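We use cookies to keep this site working and to understand how it is used. By continuing to browse you agree to our use of cookies. Accept | Manage settings

Jurnineck Laboratory to Move Plate Handling to Automated Benches

29 May 2018

The Jurnineck diagnostic laboratory will transfer most of its routine plate handling to automated benches over the coming months, its management announced. The change affects 40 bench staff in the sample preparation department. Under an agreement reached with staff representatives in April, no positions will be cut as a result of the transfer, and all employees concerned will keep their current pay grade.

The benches are supplied by Skandstead and will be installed in stages. Four are planned in total. The first has been assigned to the day shift, where it will take over loading, moving and unloading of multi-well plates between the dispensing and reading stations. Until now this work has been done by hand, with each technician handling up to 110 plates per shift.

"Plate handling is the task our staff most often name when they report wrist and shoulder strain," said Da-eun Baek, head of laboratory operations. "It is also the task in which a tired person is most likely to turn a plate the wrong way round. We have wanted to address both matters for several years."

Preparation for the transfer has been carried out largely in simulation. A digital model of the bench, with its carriers and plates, allows the department to try out movements and plate positions before they are used on real samples. Bench technicians were given 142 paid hours to take part in this work together with the laboratory's engineering group.

Kristaps Uibo, a senior technician who joined the preparation work at the start, said the technicians' knowledge of plate orientation had led to several changes in the procedure. The position marked A1 now serves as the reference point in every written instruction, and a check of that position must be completed before a run can begin.
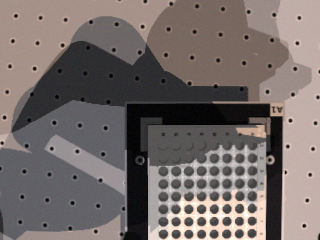 Technicians will not be asked to write or change the control software. Their new duties will include preparing runs, releasing them, reviewing any plate the system has set aside, and deciding whether a sample must be repeated. Responsibility for results remains with the qualified technician on duty, as before.

Training will be held during working hours under the direction of Ximeng Qian. Each course ends with a supervised run on the bench. Employees who prefer to remain in manual work may apply for a place in the urgent samples section, which will continue to prepare its plates by hand.

Staff representative Bradley Crabtree welcomed the guarantee on pay but said that questions about the evening shift were still open. Fewer people will be needed on the floor after the last delivery of the day, and some employees depend on the evening supplement. "We have asked for a written plan before the second bench is installed," he said. Management has agreed to present one to the staff representatives.

The laboratory's sister site at Jaltomwood will not take part in the first stage. A decision on that site will follow a review of working conditions and error reports at Jurnineck.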